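Stacking large paper cups so they come apart again

Asked by Fengying Jin in Parties & Hosting
754 views, 3 answers

I'm doing hot cider for our block's fall get-together and I have a LOT of plain white paper cups, the big kind. I like to set them out upside down in tall stacks, but every time I do that they jam together, and people end up pulling off two or three at once or squashing the rim trying to get one loose. How do you stack them so they stay neat and still come apart? And does a little wrinkle by the rim mean the cup is going to leak? 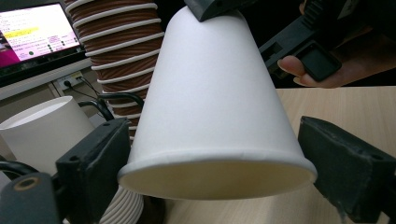
Wendy Bellamy wanted to know how tall the stacks were before she'd say anything, and then wrote back with all of this:

Oh, I love this question, I have strong feelings about paper cups! The jamming is nearly always from pushing down. When you drop a cup onto a stack it settles by itself and there's a little cushion of air left in there. When you press on it to make the stack look tidy, the air goes out and the walls grab each other. So let each cup fall the last inch and leave it alone, even if the stack looks a tiny bit crooked. You can straighten it with your palms at the end.

For height, I keep mine to the length of my forearm. A whole sleeve looks great but the bottom cups are carrying everybody else, and those are the ones you'll be fighting with when the cider is nearly gone. Four or five short stacks also means more people can get to them at the same time, which is so much nicer than a line.

When you take one off the top, hold it low, near the rim, and give it a small twist as you lift. The rolled lip is the strongest part of the whole cup. If you squeeze up in the middle of the wall it bends in and then grips the one under it even harder. I've taught this twist to my entire family and they all roll their eyes at me and they all do it.

Wrinkles: depends where. A few little ones in the wall close to the rim are fine, I use those cups all the time. What I set aside is a cup where the curl itself has been flattened or has come open, since cider will find that spot and run down your chin. The other place to look is the seam. Run a thumbnail down it, and if an edge lifts, that one can hold pencils.

If you're really worried, fill one with water and stand it on a paper towel while you do something else. Ten minutes is plenty for me. Try it with warm water if you're serving warm.

-- Wendy

Comment from Fengying Jin: The forearm rule is great, thank you! I've been pressing them down this whole time. I was so proud of how straight they were.

Second answer, from Harpreet McKinnon

Wendy covered most of it. I'd add: keep them dry. We stored ours in the garage over one damp October and they stuck together like they'd been glued. Now the open sleeve goes in a zip bag in the pantry and they slide right apart, it's wonderful.

Also don't mix brands in one stack! I had some Greltby cups left over and topped them off with Zadum, same size on the package, but the taper is a hair different and the Zadums wedged in so tight I tore two getting them out. Both perfectly good cups, they just want their own stacks.

Upside down is the right way to set them out, by the way. Keeps the leaves and the bugs out, and the first thing anybody touches is the base and not the part you drink from. Put a clean dish towel under the stacks if your table is the folding kind that's been in the shed.

For numbers, I had 60 people last year and put out 70 cups, and we ran out before it got dark. Everybody sets theirs down and forgets which one it was. Get markers and have people write their names on, plain white is perfect for it and the kids go wild with the drawings.

Third answer, from Pushpa Goel

just use mugs

Comment from Eftychia Sfakianakis: For a whole block though? I'd be washing till Tuesday. But I do want to try the thumbnail thing on the seam, I have a sleeve here that I've been suspicious of since New Year's.

Comment from Wendy Bellamy: Report back, please!

Question last updated Saturday, March 18, 2006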